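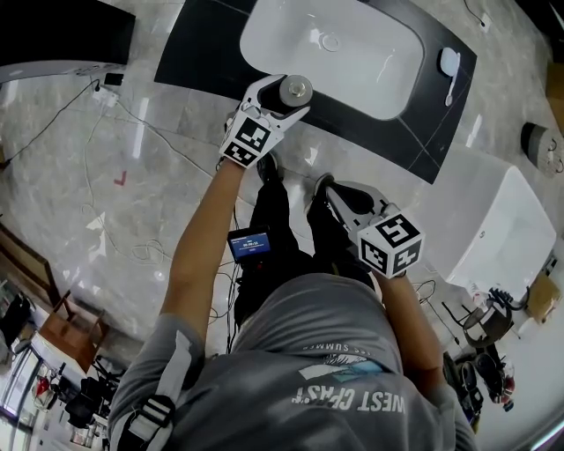 Gretura has stopped using its hand-held grippers for the second time this month, after a fault that left the jaws open when their wearers were quite sure they had closed them.

The firm, which pays people to do household chores with a gripper on each hand so that robots may one day do them instead, said 869 recordings made at its Bogdan site would be thrown out. All of them involve bathroom sinks.

The trouble lies in a software update supplied by Valus, which makes the grippers. The jaws themselves were working. The record of what they were doing was running late, by as much as 700 milliseconds, so that a glass could be set down beside a basin while the file insisted it was still being held.

A robot trained on that sort of thing would learn to let go at the wrong moment. One did. A test arm at Endico, which buys the recordings, released six tumblers in a single morning on Jul 27, 2026, each of them slightly short of the counter. It was switched off before lunch.

No one was hurt, although Endico said a technician had needed new socks.

Valus said the delay affected only grippers updated in July and that a corrected version was being tested. It described the fault as "a timing irregularity". Endico's own report, seen by this site, prefers "breakages".

Gretura said its staff had mentioned something odd two weeks earlier, when the practice screen began showing open jaws around objects that were plainly in mid-air. The message was filed under general comments - along with a request for a better kettle - and read last Tuesday.

The company has 2,878 further recordings to check, most of them of people putting away cutlery. Until that is finished, wearers at Bogdan have been asked to keep to towels and sponges. Work with glass will start again once Valus has supplied the new software and Endico has bought some more tumblers.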